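# Die Limette und ich

Meine Großmutter hat Zitrusfrüchte grundsätzlich auf der Heizung geparkt. Zwei Stunden, sagte sie, dann geben sie mehr Saft. Ich habe das jahrelang brav nachgemacht, im Sommer ersatzweise auf dem Fensterbrett, und nie hinterfragt - bis ich im März bei Mehrangiz Kazemi in der Küche stand und sie mich ansah, als hätte ich vorgeschlagen, die Nudeln zu bügeln.

Mehrangiz kocht seit einer halben Ewigkeit persisch, und bei ihr kommt Saures an fast alles. Getrocknete Limetten in den Eintopf, frischer Saft über die Kräuter, ein Spritzer in den Tee, wenn der Hals kratzt. »Roll sie auf dem Tisch«, sagte sie, »fest, mit dem Handballen. Und dann red nicht so viel, sondern schneid.« Also gerollt, geschnitten, gepresst. Es kam tatsächlich eine Menge Saft heraus, und zwar auch auf meinen Pullover.

Seitdem bin ich der Sache ein bisschen verfallen, das gebe ich gern zu. Ich kaufe keine Limetten mehr im Netz, sondern drehe im Laden jede einzelne um (die Leute hinter mir lieben das!). Bei Radwan, dem kleinen Lebensmittelladen bei mir um die Ecke, hat Fares Haddad sich inzwischen daran gewöhnt. Er hat mir auch beigebracht, worauf ich achten soll: schwer muss sie sein für ihre Größe, die Schale eher glatt und dünn. Die knallgrünen, steinharten, die auf jedem Werbefoto so toll aussehen, lässt er für sich selbst links liegen. Er nimmt die, die schon ins Gelbe kippen. Die sind reifer, milder, und meistens bleiben sie in der Kiste, weil alle denken, sie seien alt.

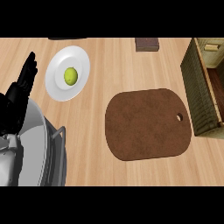

Ich habe das natürlich zu Hause getestet, mit Küchenwaage und allem, und mein Mann hat sich in der Zeit lieber ins Wohnzimmer verzogen. Drei Limonaden, einmal mit grünen Limetten, einmal mit gelblichen, einmal mit Zitrone. Für einen Liter nehme ich 600 Milliliter stilles Wasser, 300 Milliliter Sprudel und den Rest Saft, dazu vier Löffel Zucker und eine Prise Salz. Das Salz ist übrigens kein Witz, lassen Sie es bitte nicht weg! Die grüne Variante war spitz und ein bisschen bitter, die Zitrone nett, aber brav. Und die gelbliche? Die war rund und blumig und in einer Viertelstunde leer.

Soledad Cuesta hat darüber nur gelacht. Sie führt das Gostevero, ein winziges Lokal mit Theke und viel zu wenigen Stühlen, und bei ihr landet der Saft am Fisch, am Mais, am Bier und einmal, aus Versehen, in meinem Kaffee. Sie presst erst, wenn bestellt wird. Saft vom Vormittag rührt sie abends nicht mehr an, der schmecke nach Kühlschrank, sagt sie, und ich fürchte, sie hat recht. Mein schönes Schraubglas mit Vorrat ist seither Geschichte. Was übrig bleibt, friere ich als Eiswürfel ein - fürs Curry reicht das allemal.

Und dann die Schale! Jahrelang weggeworfen, was für eine Verschwendung. Jetzt reibe ich sie ab, bevor ich presse (danach ist es ein Elend, glauben Sie mir), und zerdrücke sie mit grobem Salz im Mörser. Ein Tag offen auf einem Teller trocknen lassen, fertig. Über ein Butterbrot mit Radieschen gestreut ist das mein liebstes Abendessen im Frühling. Nur unbehandelt muss die Frucht sein, da ist Fares streng, und waschen soll man sie trotzdem, mit warmem Wasser und einem Tuch.

Das Einzige, womit ich noch nicht weiterkomme, sind die getrockneten. Mehrangiz hat mir ein Tütchen mitgegeben, braune, federleichte Kugeln, die nach Rauch und Orangenschale riechen. Anstechen, hat sie gesagt, und mitkochen lassen. Beim ersten Mal habe ich es übertrieben, der Linseneintopf war so herb, dass wir ihn mit Joghurt retten mussten. Am Wochenende kommt der zweite Versuch, mit einer einzigen Limette und meiner Schwiegermutter am Tisch.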